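Teaching by hand, one toy kitchen at a time

Gervásio Teixeira had warned me that his lab was less exciting than I'd imagine, and then he talked for nearly two hours without touching his coffee. We met at the Kengate building in April, up on the second floor, where he and Edivaldo Bezerra run a project they call Siqueira. It's about how a robot learns to do small household jobs from being shown them, and I'd come mostly to ask about one result that had been making the rounds.

The result goes like this. They collected 3965 demonstrations of kitchen tasks on play kitchens – opening a door, moving a pot to the sink, turning a knob. Then they trained one policy on the whole pile and a second one on just 898 of them, picked so the starting positions were as different from each other as possible. On tasks in a layout neither policy had seen, the small set did better.

"I thought Edivaldo had mixed up the folders," Gervásio told me. "I made him run it again. Then I ran it myself, because I still thought he'd mixed up the folders."

Edivaldo laughed at that, but he'd had his doubts too. "When you teach the same pot from the same spot all afternoon, you get very good at it and so does the robot," he said. "Move the base over by a hand's width and it's lost. It reaches for where the pot used to be."

So why toys? I'd assumed it was about money, and Gervásio admitted that was where it started. But a play kitchen is light, you can turn it to a new angle in seconds, and it has most of the parts of a real one – doors, handles, a faucet, a sink. "My arms are tired enough," he said. "You want me to drag a real oven across the floor between takes?"

I asked what the picking looked like in practice, and this is where Edivaldo got going. They sort demonstrations by where the gripper is relative to the kitchen at the first moment, then keep the ones that are far apart. He first tried sorting by the whole path of the arm, which took 13 days to tune and helped less. He's still a bit sore about it!

Neither of them wants to oversell this. The test was 59 trials per policy, and door handles were a mess either way. "Handles are awful," Gervásio said. "The fingers come in at a bad angle, they slip, they push the door shut again. More variety didn't fix that. I don't know yet what will."

A group at Mirngate has asked to try the selection method on their own recordings, which are from tabletops and have no kitchens in them at all. Edivaldo is curious and a little nervous. If it fails over there, he'd like to know whether it's the method or the tables, and he's been writing up notes for them on how he measures the starting positions.

Before I left I asked Gervásio what he'd change if he could begin again. "Move the kitchen more," he said. "From the first day. Move it every time you sit down."

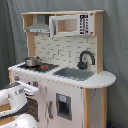

The gripper reaching toward the front of a play kitchen, with a small pot on the stovetop.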